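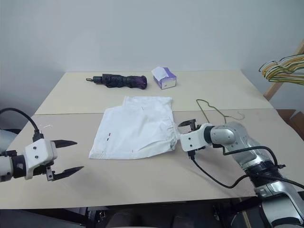
Figure 4. Folded white garment on the table, with the hanger at the right and the umbrella and tissue box behind.

4.2 Folding and hanging small garments

This section is for shorts, light skirts and other small pieces with an elastic waist. For shirts, see section 4.4. The Flollora folding table should be already assembled and both panels locked, as explained in section 2.

Before you start

Wipe both panels with a dry cloth. Keep the front panel for the garment and the hanger. Small things that you use every day, for example tissues or a compact umbrella, can stay on the rear panel.

Folding

1. Lay the garment flat on the front panel. It may cross the seam between the panels.
2. Empty the pockets, if there are any.
3. Smooth the fabric with the flat hand, from the middle to the outside. Do not pull the elastic edge. It will gather again by itself and this is normal.
4. Fold the garment one time in the length, so that the two legs lie one over the other.
5. Bring the elastic edge and the leg openings on the same line as well as possible. Small wrinkles can remain.
6. For a drawer, fold one more time. For a shelf, leave it as it is.

Note: Check that both panels are at the same height. If you feel a step at the seam with your finger, turn the leveling screw, part no. 426, until the step is gone.

Hanging

1. Put the wire hanger flat beside the garment, with the hook to the outside.
2. Open the garment to its half fold.
3. Pass it over the lower bar of the hanger until both sides hang the same.
4. Lift the hanger by the hook and bring it to the rail.

Caution: Do not drag a wire hanger over the table. The end of the wire can scratch the surface, and scratches are not covered by the Firkus warranty.

Caution: Never put a wet umbrella on the table together with white clothes. Dark fabric may lose color. Dry the umbrella open, in another place, and fold it after.

For marks on the panels, see the cleaning table on page 122.

Text revised by Divya Joseph, June 22, 2022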